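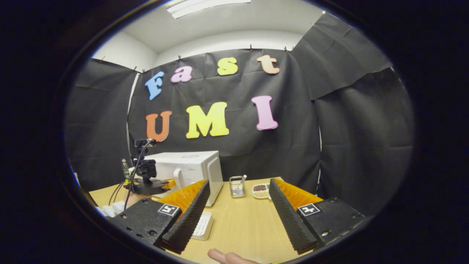 Saturday, October 12, 2024

Wood glue, "water resistant" claim. Second go.

Last updated by K. Mahasneh after the evening check

Khalil wants to switch the whole shop to the Nerkar glue because the flyer says it holds through a soak. I don't believe flyers. The June trial was supposed to settle it and settled nothing, mainly because we used three kinds of scrap and two people did the clamping. Rami still quotes it as if it meant something.

Setup today: offcuts from one board only, all planed the same morning. Half glued with Nerkar, half with the plain yellow stuff we have always bought. Same clamps, same bench, left overnight before anything gets wet. Codes in pencil on the end grain, and Anel has the key to the codes in her drawer so I can't talk myself into anything.

Load goes on with the bucket rig: strip held at one end, bucket on the other, water poured in 500 g at a time until the joint lets go. Crude, but it's the same crude for both glues. One pour every minute by the wall clock. In June people poured whenever they felt like it, and I suspect slow pouring alone explains the "better" strips.

Dry strips, tested first from yesterday's batch:
- Most broke in the wood beside the joint. So that's a test of the board, and it tells us very little about glue.
- One plain strip let go at 1000 g. Opened it up and found a dry patch where the glue never reached. My fault, spread too thin. Left it in the table with a note.
- I see no difference between the two glues dry. Jihad says he sees one. He can show me after the codes are opened.

Soak: the flyer says "tested in water" and gives no time and no temperature. Nisreen called the supplier and got a reading of the same flyer over the phone. They also mentioned a chart from 1999, which would be for an older recipe if it's for anything at all. We picked overnight in the deep tray at room temperature, lid on, strips weighted down so they stay under.

Things I'm not happy with:
- Only 3 wet strips per glue. Too few if the results are close.
- The tray is by the radiator. Move it before Monday's batch.
- The Nerkar bottle was already open and has a skin round the cap. Age unknown. Ask Rami when he bought it.
- Yellow glue is a fresh bottle, so the comparison leans its way.

Khalil asked whether he could put the order in anyway as the discount runs out. I said buy one bottle. A fresh one would fix the skin problem too.

Evening check: strips all under water, lid on, tray moved after all. Thermometer is in the tray, read it before lifting anything out. Wipe each strip with a dry rag and load it straight away, same order as the list on the clipboard.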